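Folding fleece so the edge stays rolled - how do you all do it?
Home & Laundry > Folding and Storage

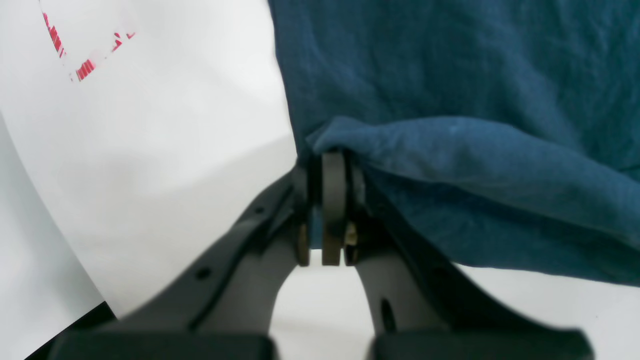

dmeron_j
Posted 29 January 2019

I have been going through the linen closet and I'm stuck on fleece and other fuzzy fabrics. Cotton sheets are fine, I fold them in thirds and they stay put. The fuzzy stuff doesn't. I lay it out, bring the edge over, and what I get is a fat roll along the fold that won't go flat. The teal-blue piece is a good case of it, with that thick horizontal fold and the small creases running over the rest. If I press on it, it comes back up. If I leave it, the stack leans.

I have one shelf for these, 30 inches wide, and I would like to get all of the throws on it. Do you fold fleece flat, roll it, or give up and use a bin?

Meron

---

Stuveck
Senior member, 3000+ posts

Roll it. Fleece has loft and you're fighting it by folding. Fold once lengthwise, once more, then roll from the short end as tight as you can and tuck the last corner in. Stand the rolls on end.

---

pantry_ann

I disagree with rolling. I rolled everything for a year and every time somebody in my house wanted a blanket they pulled one out of the middle and the rest came down. Flat folds in a short stack work better. Four high at the most.

The fat edge doesn't bother me. Put all the fat edges facing out and it looks like a store.

---

Stuveck
Senior member, 3000+ posts

Ann, they come down because the rolls aren't packed tight enough. Put a basket or a bookend at each side.

---

pantry_ann

Then I need two bookends and a tight shelf to do what a stack does by itself.

---

kárason_tx

What size are the pieces? A 60 inch throw and a full blanket are different problems. For a throw I do this:

Lay it on the bed, fuzzy side down if it has one.
Fold both long sides to the middle so they meet.
Fold in half along that line.
Smooth it with your forearm from the closed end to the open end.
Fold in thirds.

The forearm step matters. You push the air out before the last fold. You still get a thick edge but it's even all the way across and the stack stays level.

---

dmeron_j

Most are throws. Two are bigger, and one is yard goods I never made into anything, so it has raw edges. I had been folding in half and half again and skipping the smoothing. Will try the forearm.

---

lowshelf

Are you sure it's fleece? With the fine wrinkles I'd have guessed brushed cotton or flannel. The fleece I own hardly creases at all. If it's flannel you can iron it on low and the fold will hold. Don't try that on polyester fleece, it goes shiny and it stays shiny.

---

dmeron_j

Good point. Some of these are old and the tags are gone. I've been calling everything fuzzy "fleece."

---

kárason_tx

Check the raw edge on your yard goods. Fleece doesn't fray. If threads pull out, it's woven.

---

Drernley

I keep mine in a cedar chest, so I have no shelf advice, but I would caution against packing any of it too tight. I had a stack pressed under a box of books from April until the first cold week and the folds were still there after a wash. They came out after a second one.

Stuveck's tight rolls would worry me a little for the same reason.

---

Stuveck
Senior member, 3000+ posts

Tight enough to stand up isn't the same as a box of books on top. Mine get unrolled, shaken, and they're fine.

---

pantry_ann

Mine get picked up and used. No shaking.

---

demotitz

Another option is to store them the way people store T-shirts in a drawer, folded into a small block and standing on the folded edge. The thick fold goes on the bottom and helps it stand. Works on a shelf too if you have a bin with straight sides. A tapered one won't work, the blocks at the end slump over.

I line up the colors dark to light, which is only because I like it.

---

lowshelf

I do the same with pillowcases. Never thought of it for throws. How deep is your bin?

---

demotitz

Deep enough that the blanket sticks up an inch or so. If it's deeper than that you can't get your fingers around the top.

---

dmeron_j

Update after an evening of this.

I tried the forearm method on six throws and it made more difference than I expected. The edge is still thick but the stack doesn't lean. I tried rolling two of them and they took up more of the shelf than I wanted, so those went back to flat. Sorry, Stuveck.

Tested the yard goods and threads came out of the cut edge, so that one is woven and lowshelf was right about at least one piece. I haven't ironed it yet.

The two big blankets don't fit whatever I do. They're on the closet floor for now. I may try demotitz's standing blocks for those if I can find a bin with straight sides.

---

Stuveck
Senior member, 3000+ posts

No offense taken. For the big ones, fold each one and put it inside a spare pillowcase. It holds the shape and keeps the dust off the floor side.

---

pantry_ann

That one I agree with. Use an old king size case, the standard ones are too tight for a full blanket.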